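The case for a cable you can see

Every few months somebody tells me my desk would look better with the cables hidden. They recommend a fabric sleeve, or a tray screwed to the underside, or one of those lidded boxes that Paltari sells with a slot at each end. I have tried all three and gone back to leaving the leads on top.

My objection is simple. A hidden cable is one you can't check. When the broadband dropped in our flat in Wenby last December, everything ran through a tray, held with 23 plastic ties. I cut most of them before I found the adapter that had worked loose. The tray had looked very smart for about 133 days.

Tidying advice treats a desk as something to be looked at. Mine is used for work, for eating and for blowing my nose through the winter, so a toilet roll lives on it next to the water bottle. I don't want to open a drawer for either.

I accept there are limits. Leads shouldn't cross the floor where people walk, and a coil you never use should go in a box in the cupboard. Small children change the sums too. But a loop of black cable on a pale desk does no harm, and I can follow it from one end to the other with a finger.

The money is better spent on a decent lamp. I did that, and I have not bought a cable tie since.

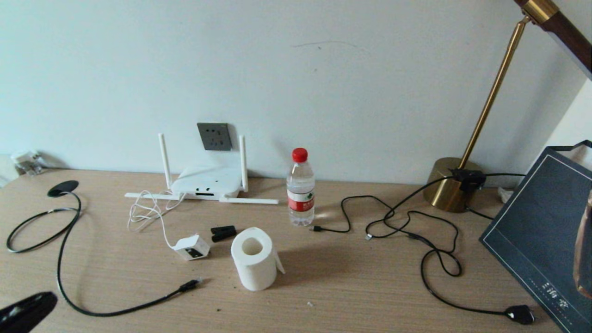
My desk, with router, lamp and leads all on top.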